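Otari 默片条目数据集 说明

先写个大概，后面再补。有问题直接提 issue，别发私信，私信我看不过来。

这是什么
二十年代前后的无声犯罪片、情节剧的条目整理，中文为主，附英文原名。一共286条。每条对应一部影片的一个版本，同一个故事翻拍几次就算几条，不合并。有声重拍的也收，但单独标出来，不要跟默片版混着统计。

为什么做
之前用过的几份表，最大的毛病是把重拍片跟原片混在一起，演员表张冠李戴。舞台剧改编的尤其乱，剧名一样，人物名改了，年份差个三五年，抄来抄去就抄串了。Nusrat Mengal 手里有一份她自己做的卡片目录，纸质的，我们照着录入，再一条条对。Bushra Ansari 负责中文译名。

文件
films 是主表，一行一个版本。
people 是人名表，导演、演员、编剧都在里面，用编号跟主表连。
sources 是出处表，每条至少一个出处，没有出处的不进主表。
notes 是零碎备注，纯文本，格式不统一，程序别直接读它。
编码全部 UTF-8，分隔符是制表符。用表格软件直接双击打开可能乱码，请用导入。

主表字段
编号：四位数字，不连续，删掉的号不再用。
原名：首映时的片名。后来改名的写在别名里，用竖线隔开。
译名：见下面译名一节。
年份：首映年。只有拍摄年的，年份后面加字母 p。
本数：胶片本数，不是分钟。默片放映速度不固定，换算成分钟意义不大，所以没有片长这个字段，不用再问了。
改编来源：舞台剧、小说、报纸连载、原创、不详。
存世状态：全、残、佚、不详。
前版编号：如果是重拍，填上一个版本的编号；没有就空着。

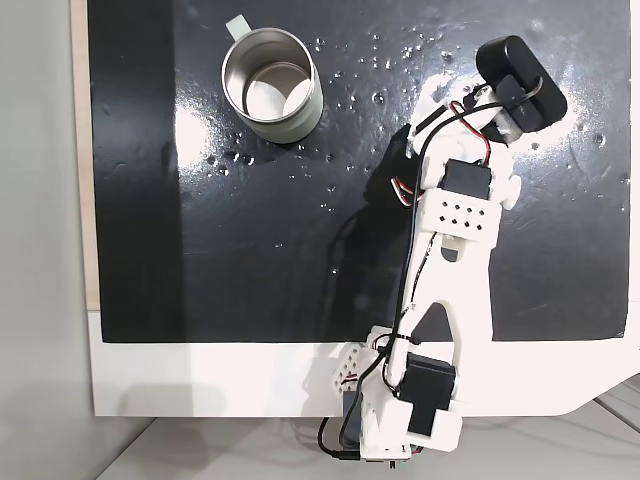

存世状态是全表里最容易出错的一栏，请用之前先看完这段。“佚”的意思是目前查到的出处都说没有拷贝，不等于真的没了，私人收藏里冒出一本两本的事一直有。“残”的范围很宽，缺一本算残，只剩一个镜头也算残，具体剩多少写在 notes 里。还有一种麻烦，只留下剧照的，我们一律算佚，剧照不算影片。早期版本里有人把剧照当成残片标了，已经改掉。剧照本身也不好认，反光一重，细节就没了，跟黑亮的板面上那几块白光差不多，水珠还看得清，白光底下是什么就只能猜。所以凡是靠剧照认人的条目，people 表里都带问号，问号请保留，不要清洗掉。

译名
同一部片常有好几个中文名，民国报纸上一个，后来书里又一个。规则是这样：有当年中文广告的，用广告上的名字；没有的，用后来书里最早出现的；都没有的，Bushra 自己译，后面加星号。带星号的译名没有任何权威性，引用时请注明。人名同理，但人名不加星号，这个是疏忽，下一版改。

怎么录的
两遍录入。第一遍照卡片打，第二遍换个人对着出处打，两遍不一致的挑出来人工看。卡片上的字有些褪了，3 和 8 分不清，年份就靠出处定。出处互相打架的时候，取离首映时间近的那个，另一个写进 notes。
字幕卡的文字没有收，收的是影片信息，不是剧本。

版本
0.1 只有主表，叫 Jatoi，内部用，别再引了。
0.2 加了人名表，改名 Otari。
0.3 就是现在这版。七月改过一次编号，用过旧编号的请重新对一遍，旧编号对照表在 notes 最后面。

已知问题
一、译名里简繁混用，还没统一。
二、有几条的前版编号指向了已经删掉的号，脚本会报错，跳过就行。
三、配角缺得厉害，主演基本齐。
四、改编来源写“不详”的偏多，主要是舞台剧那部份，原剧有没有署名都查不到。
五、编剧跟字幕撰稿有时候记在一起，分不开的都归到编剧。
六、people 表里同名不同人的还没拆完，用人名做统计之前先自己查一下。

不适合拿来干什么
不适合算存世率。样本不是随机抽的，卡片目录当初怎么选片就怎么录，偏向有名的导演和有名的演员，冷门片少很多。也不适合做票房研究，没有票房数据。
拿来查版本关系、查译名、做课堂练习，都可以。

授权
表格随便用，注明 Otari 和版本号就好。notes 里摘抄的旧报纸文字，版权情况各不相同，转载前自己确认。

提交更正
请写清楚编号、哪一栏、改成什么、出处是什么。四样缺一样都没法处理。出处写到页码，只写书名的会退回来。一次最多20条，多了请分开提交，不然对不过来。

待办
拆同名。补配角。人名星号。简繁统一，这个最烦，可能要拖到再下一版。Trisik 那批节目单扫描件还没看完，看完应该能补一些首映日期，到时侯另开一个字段。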